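From: Adjoa Amissah
To: Small Kitchens list
Subject: Re: cutting boards and counter space

Corey Hoani wrote:

> We have a galley kitchen with 56 inches of counter and I am
> losing the battle. Toaster, toaster oven, dish rack, all of it
> has to live out. My wife wants the cutting board put away after
> every use, I want it out all day. Also, did anybody ever hear
> back from Dreltier about the pull handles? Ours came with the
> wrong screws.
>
> Corey

Corey, I'm with you on the board! Leave it out! Ours came from Kudevwood and I liked it so much that I ordered a second one for my sister before I had even oiled the first.
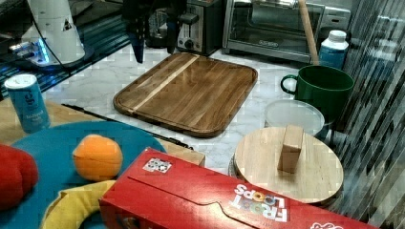 The trick for us was deciding that the board gets its spot first and everything else works around it. I used to start with the appliances and then squeeze the board in wherever there was a gap (usually half over the sink, terrible idea). Now the toaster and the toaster oven go back along the wall, the board sits out in front of them, and I can turn it on a bit of an angle, which suits my elbow much better. Ours has a raised rim and a pale stripe set into the wood on a diagonal, and I love that stripe more than a grown woman should. Mugs and lids still drift in from the right side every single day. I move them back, they return.

On the hardware, yes, I did hear back, and they were lovely about it. Mine is the dark bronze with the thin copper rings near the post. The finish is gorgeous against brown wood, so hang in there and get the right screws!

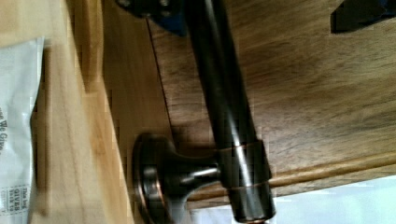 Asante, December

Second try with the bronze. Drilled a test hole in scrap first this time. Took 14 minutes for the whole job, and 3 of those were spent hunting for the pencil. Would do it again tomorrow.

One more idea, Corey, and this is the one that saved me. Go up! The flat top of the toaster oven holds a folded towel, and a wooden box at the back of the counter gives you a second level for the odds and ends. I got over 100 replies to my Skorkier shelf post a while back, and the box is cheaper than any of that and you can lift it out to wipe behind it.

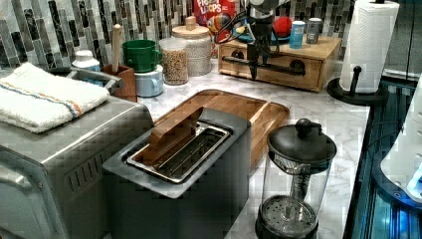
Back of the counter, with the box, the cereal and the paper towels.

Measure the depth before you buy a box. Mine went back to the store once. And tell your wife I said hello and that the board stays out!

Adjoa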